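What's on a circuit board? A nosy look at the bits inside things

Have you ever wondered what's hiding inside a doorbell, or a toy that beeps, or the washing machine? I have, ever since I was seven and took my gran's radio to pieces with a butter knife. (She was not pleased. Please ask a grown-up first, and never open anything that plugs into the wall!)

Most of the time you'll find a flat board covered in tiny lumps, plus some wires, plus maybe a part that moves. Let's meet them. 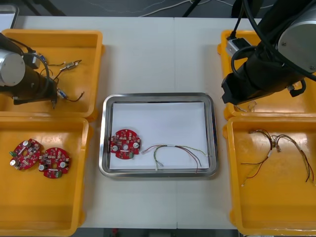

Red round boards, with yellow trays to keep the parts sorted.
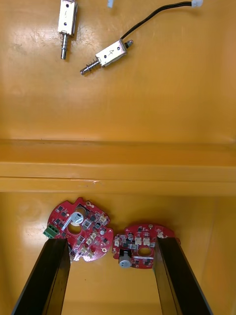 Kwaku Ametepe wants to know why circuit boards are always green, then, if these ones are red. Good question, Kwaku! Lots of them are green, but they don't have to be. The colour comes from a thin coating painted over the top, called solder mask, and you can get it in red, blue, black, white, even purple. The electricity doesn't mind a bit. I think green just got popular a long time ago and people stuck with it.

And they don't have to be rectangles either. If the thing you're making is round, like a lamp, a round board fits inside much better than a square one. A hole in the middle can be handy too, for a screw or a bunch of wires to go through.

So what does the board do?

Think of a town with lots of little roads. The roads are made of copper, which is a metal that electricity can travel through easily, and they're so thin and flat that you can hardly see them. The parts are the buildings. Some are chips, the dark flat ones, and they do the deciding: switch this on, switch that off, wait a moment, beep. Some are capacitors, which hold a little bit of electricity and let it go again when it's needed, a bit like a bucket under a dripping tap that you can tip out all at once.

The first board I ever tried to draw had 653 parts on it and I gave up before tea. Start with a small one!

What about the wires?

Boards need to talk to other things, and that's what the wires are for. On the end of a wire you'll often see a little plastic plug called a connector. Plenty of them are shaped so they only go in one way round, so you can't muddle them up. A bundle of wires that belong together is called a harness. Yes, like the one a horse wears.

Now my favourite: the solenoid

Say it like this: SOLE-uh-noyd. It's the silvery part with a rod poking out and a spring around the rod. The rod is called a plunger. Inside the metal body there's a coil, a very long wire wound round and round. When electricity flows through the coil it turns into a magnet, and the magnet tugs on the plunger. Switch it off and the magnet is gone, so the spring can push the plunger back to where it started. Clunk!

You can find solenoids in door locks, pinball machines and some doorbells, where the plunger whacks a metal bar to make the ding.

Try it yourself

Take a pen with a click top and a spring in it. Unscrew it carefully over a tray (springs love to ping under the sofa), squash the spring between 2 fingers, then let it go slowly. Feel it pushing? The spring in a solenoid pushes like that too. Put the pen back together afterwards, and see if it still clicks. Mine took three goes.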